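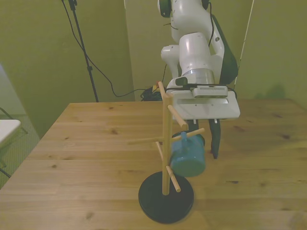

4 min read

October, mug tree notes, afternoon into evening

OK, the mug tree. I have been putting this one off and now I can't stop thinking about it, so I'm writing it up while my hands still remember what they were doing.

The task as Rania wrote it on the board: mug goes on a peg by its handle, arm backs out, mug stays. Blue mug only for this round. We are recording by remote control, one operator at the leader arm and one person at the laptop hitting start and stop. Jarrah wants some hand-guided runs too, for comparison, and I'll get to those at the bottom.

What I love about this task is how much of it is wrist. With blocks you can get away with coming straight down and closing. With a handle and a peg you have to bring the loop to the dowel at the dowel's own angle, and the pegs on this stand all point different ways (whoever designed it was not thinking of us!). My first tries were all shoulder. I'd line up the mug beautifully and then push it past the peg, because I was looking at the mug body when I should have been looking at the hole in the handle. Maya said "drive the handle, forget the mug" and that was the best advice of the day. Put it in the operator sheet, please.

Target for the session was 90 keepers. Operator rules we settled on:

Start every run from the parked pose, arm up and clear of the stand.
Go slow for the last stretch. If you would hold your breath doing it with your own hand, go slow.
Let the mug settle before you open the fingers. Count to two in your head.
Back out along the line you came in on. I broke this one twice and dragged the stand along the table both times.
If you fumble and recover, keep it and tag it "recovery". If you fumble and somebody reaches in, throw it out. 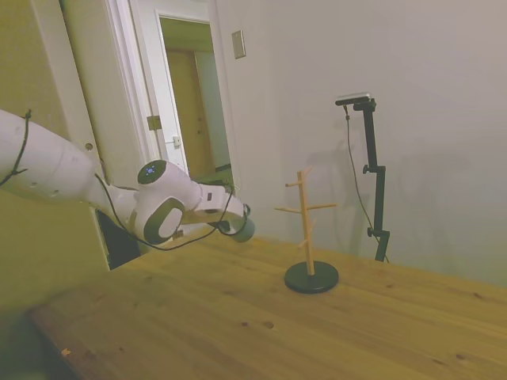
Arm parked clear of the stand, pegs bare.

On the recoveries: Vaughan and I had a good long argument about these. He'd like the first training pass on clean runs only. I think a run where the handle bumps the end of the peg, backs off a little and goes in again is worth more to us than another perfect one, and I will die on this hill. We agreed to tag and split, so he can train on the clean set in Lirex, I can train on everything, and we'll see who buys lunch.

Leader arm feel. It was stiff in the wrist roll when I sat down and my runs had a little stair-step in them on the plots. Manaia backed off the friction setting and the difference was wonderful, like going from a rusty bike to a good one. The runs from before the change are in the folder called stiff. I wouldn't delete them yet, but don't mix them in either. Setting is saved as strobel_soft in the config. Please don't overwrite it, make your own copy.

Gripper opening. I was opening all the way at release out of habit, and the wide fingers have a way of catching the next peg over. Half open is plenty. Once I got used to it my release got quicker and tidier, and I stopped thinking about it at all, which I take as a sign it's right.

Time per run: my early ones were over 22 seconds, and by the end I was down to 12 without feeling rushed. I'm curious whether the policy picks up the hesitation from the early ones. Rania thinks we should trim the pauses. I'd leave them for now and look at the action histograms first.

Wrist view. I spent a while going through what the wrist camera gives us during the approach, since that's what the policy will lean on once the arm gets in close.

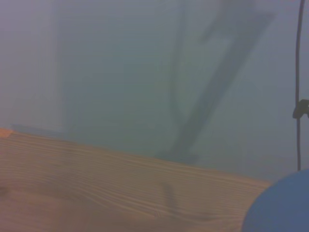

My worry is that in close quarters the policy will have to work from soft shapes and not much contrast, and the side views will need to carry more of the load than we planned. Jarrah suggested we train one version with the wrist stream dropped at random, so it learns not to depend on it. I like that a lot. Cheap to try, and we have the slot on the Vadville machine overnight.

Hand-guided runs: did a short batch with Jarrah at the arm. Lovely smooth paths, smoother than anything I can do remotely, but his forearm is in the side view for most of every one. Fine for replaying the joint paths, no good as picture data. I'd keep them as a reference for what a nice approach angle looks like and overlay my own on top. I did that for one pair and I was coming in too steep, every time! Fixed it in the last batch and it felt better right away.

Last index in the log is 3338. Bemus sync was still going when I left.

Next: second mug color, then the low peg. I want the low peg. Maya has first go at it but I'm sitting right behind her.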